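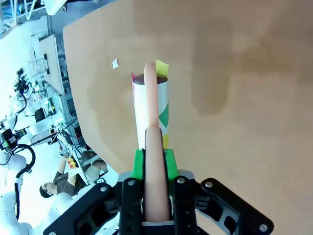

Clakard 2.4 adds slip estimate for soft objects

29 Aug 2018

Privia has released version 2.4 of Clakard, its grasp control and planning package for two-finger grippers. The main change is a slip estimator that runs beside the force loop and corrects the closing width while the arm is moving.

Earlier versions set the width once, at contact, and held it until release. That works for rigid parts, but long soft items can sag or turn between the fingertips during a fast move. The new estimator compares motor current with the view from the wrist camera every 8 milliseconds and passes a correction to the controller. If the correction goes over a set limit, the planner slows the arm and recalculates the rest of the path.

The software was tested at the company's Mottram site on a set of 148 household and packaging items. Privia logged 2,790 grasps, of which 573 were of items classed as soft. Results for each class will be published with the full test log in September.

Planning has also been changed. Held objects are now added to the collision model at their observed length, so that an item reaching well past the fingertips is checked against anything standing on the table. Version 2.3 used a fixed box around the gripper, and users had to enter longer items by hand.

The log viewer, Allen, has been updated to match. It can now show camera images, finger width and the slip estimate on a single time axis, and it opens logs recorded with version 2.2 or later. Export to plain text is unchanged.

Existing calibration files can be kept, but the force limits must be entered again after the upgrade, as the units have changed from percentage of motor current to newtons. Thin paper items are still listed as unsupported. The release notes and installer are on the customer download page.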